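Skedholm picnic basket project
Progress report to Goltero, 2020-06-16

Hi all,

I promised you a proper update once we had the first baskets out of storage and on a table, so this is it. It's longer than the last one because more has happened, and also because you asked me to stop sending three-line emails!

Quick recap for anyone new on your side. Your grant pays for us to set up a lending shelf of picnic sets at Skedholm, so families can borrow a basket, plates and a blanket for a day by the lake the same way they already borrow books and fishing rods. We applied in January, you said yes, and then we lost a good part of the spring like everyone else did. The lending shelf was meant to be open by now. It isn't, and I'll get to that.

First the money. We've spent $398 so far. Of that, $225 went to Felau for the secondhand baskets, and the rest went on plates, cloth napkins and the hooks for the storage wall. Felau let us pick through the whole back shelf, which took me most of an afternoon, and I came away with 14 baskets. No two match. I was a little worried you'd want them to look like a set, but I've gone off that idea completely. People remember "the big brown one with the green inside" a lot better than they remember a number on a tag, and when something comes back to the wrong shelf it's much easier to sort out.

Of the 14, I'd call 10 ready to lend. The other four need work. Two have handles I wouldn't trust with a bottle of juice, one has a lid that's come away on one side, and the last one smells like a cellar. I've had it airing out on the porch and I'm not very hopeful.

The packing part is what I've been spending my time on lately. We want every basket to go out packed the same way, with the soft things down first, then the cups, then the plates on their edges along the side, and food boxes on top if people bring their own. Sounds simple, but the shapes fight you. A wicker basket that tapers toward the bottom has a lot less room down there than you think when you're looking in from the top, and the round plates want to sit exactly where the basket gets narrow.

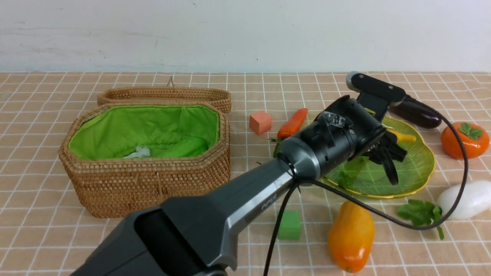
So I've been trying things in and out on the table, over and over, and writing down what fits. The green plates are the right call, I think. They're easy to spot on the grass if you aren't too far away (okay, a green plate on green grass, I heard it as I typed it) and they go nicely with the lining. I may add a few in another color before we open, just so fewer of them get left behind in the park. There's enough left in the budget for that and I'd like your okay before I buy.

Linings turned out to be the bigger question. A fabric lining is lovely to look at and it keeps the wicker from snagging the napkins, but it has to be cleaned, and some of them are stitched in so well that you'd need to take the whole thing apart to wash it. My plan is to wipe down the fixed ones and put a loose cotton liner over the top that can go in the machine between loans. Nyaga has offered to sew those for the price of the fabric. I said yes before they could change their minds.

The other thing I want to flag is small green stuff in a green basket. Anything close to the color of the lining just disappears in there, and whoever checks the returns is going to miss it. I've started a checklist card that will go inside each lid, with the contents written out in big letters, and I'd like to keep the bits and pieces in light-colored bags so they stand out.

What's left to do before opening:

Fix or give up on the four problem baskets.
Liners from Nyaga.
Checklist cards printed and laminated.
Blankets – we have none yet, and I'm still waiting on a price.
A cleaning routine the library desk is happy with, which they quite reasonably want in writing.

That last one is what's holding up the opening date. I'd rather be late than hand over something the desk doesn't feel good about. Once they've signed off I'll send you the date and a short note on the blankets, and if you want to come by and borrow the first basket yourselves, you'd be very welcome!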